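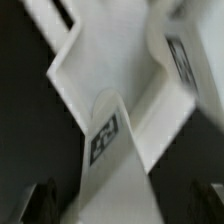
The Crossing at Stirnetetti

The Harbour Office at Stirnetetti received the first letter on a Wednesday in November. It was addressed to the Superintendent of Crossings, a position that had been vacant since the death of Mr. Lindqvist, and it was therefore placed in the tray for matters awaiting a superintendent. The tray was already full. Miss Embla Berge, the senior clerk, moved the older letters to a drawer and entered the new one in the register as item 593.

The letter asked, in a clear and courteous hand, whether the night ferry to Jorier would be running over the winter. The writer wished to be aboard and would bring one trunk. It was signed S. Darko.

There had been no night ferry to Jorier for 47 years. The service had been withdrawn after the new road was opened, and the landing on the far side had been given over to boat storage. Miss Berge knew this well. She had sold the last ticket as a girl of sixteen, standing on a crate to reach the window, and her father had stood on the pier with his hat in his hand until the lights of the boat could no longer be told from the lights of the farms.
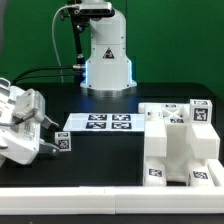

She was not authorized to reply on behalf of a superintendent. She was, however, authorized to acknowledge receipt, and did so on the form provided. Under Remarks she wrote that the matter would be given due attention. She then took down the old timetable from the cupboard, where it had been kept behind the flood maps, and read it through twice.

The second letter arrived within the week. The writer thanked the Office for its attention and asked whether passengers were still given tea.

It was at this stage that Miss Berge brought the correspondence to the notice of Mr. Igor Vondráček, the harbour master. Mr. Vondráček was a careful man who had come to Stirnetetti from an inland district and had never entirely trusted the lake. He read both letters standing up. He asked if the sender could be a child, or a person unwell, and Miss Berge said that in her view the sender was neither. The postmark was from Zoltik, at the northern end, where the old people had all once crossed by the night boat to reach the hospital, the court and the fair.

"Then this person should be told the truth," said Mr. Vondráček.

"Yes," said Miss Berge. "On which form?" 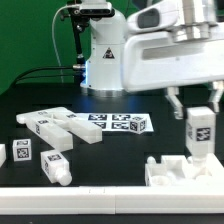
White column with its warning label, against the green.

There was no form. The Office held forms for delay, for diversion, for damage to livestock and for the loss of an umbrella, but a service withdrawn had been announced only once, by a notice nailed to the pier, and the notice had blown into the water the same afternoon. Mr. Vondráček searched the files himself until past closing. He found no record that the night ferry had been ended. The licence had been renewed every year by Mr. Lindqvist, in his own writing and at his own expense, at a fee of 6 crowns. The current one was valid until spring.

He put the licence on the desk between them - it was a handsome thing, with a blue seal - and for some time neither of them spoke. The rain had started again. Down at the slip, the work boat knocked against its tires.

Mr. Vondráček observed that the work boat was certified for passengers in fair weather. Miss Berge observed that it had a stove.

The matter was raised the next morning at the counter, where the pilots came for their coffee and where most business of the harbour was in fact decided. The distance to Jorier was read out, as were the depths. The far landing would need to be cleared of hulls, and a lamp would need to be hung.
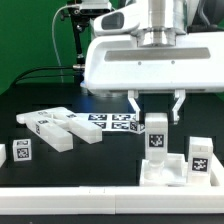
Randi Torvik said that the lamp had never been taken down. It only wanted oil, and she had a can of it in the truck. She would not take money for the night's work, she added, but she would not make the tea either, and if the wind went round to the west she would turn back no matter who had written to whom.

These terms were entered in the register.

Miss Berge replied to Zoltik on plain paper, there being no alternative. She stated that the night ferry would depart Stirnetetti at ten o'clock on the first calm evening, that one trunk would be carried without charge, and that tea was given. She signed her own name, considered the line beneath it, and wrote For the Superintendent.

On the fourth evening the lake lay flat. Sena Darko was on the pier by half past nine, a tall woman in a travelling coat, with the trunk beside her and a ticket in her glove. The ticket was a return. The outward half had been punched, and Miss Berge, who had come down to the pier with the cash box, recognized the shape of the punch.

"I was told it would be honoured," said the passenger.

Miss Berge held it to the light and checked the conditions on the back. Then she stepped aside and asked Mr. Vondráček to see to the trunk.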